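Ticket 346: station 4, tape cross used as datum
Opened by: Rania Twal
Project: Hrytsenko cell
Status: open, waiting on Javent
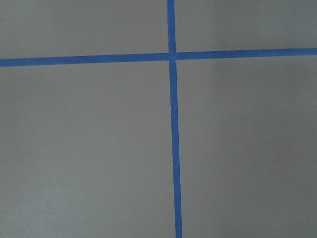

Wrist cam, station 4, blue tape cross on grey surface. Note step at the crossing.

09:10 Place routine on st 4 drifting again. Checked the taught point first. It was taught off the tape cross. Our cell rules say tape is for zoning only, never a datum. Don't know who signed it off.

09:25 Look at the horizontal strip where it meets the vertical, left piece sits a bit lower than right. So which edge did they teach to? Not written down. Sheet just says "centre of cross".

09:50 Re-taught by eye to the same cross, 3 goes, three different answers. More than 4 mm between best and worst. Stopped there.

10:40 Rang Prasen. They want a fixed pin or a printed marker, position recorded, checked at start of shift. Same as rule 86 in our own book, which we arent following.

11:15 Speed limit put on st 4, note left on pendant. Please do NOT clear it.

13:30 Javent asked for dowel plate. No date yet. Hutus cell was set up from the same sheet, someone needs to check it befroe the next changeover.

To do
- tape stays down for zoning, cross struck off the teach sheet
- write which edge and which corner for every taught point, all stations
- re-teach st 4 when plate is in, second person to sign

RT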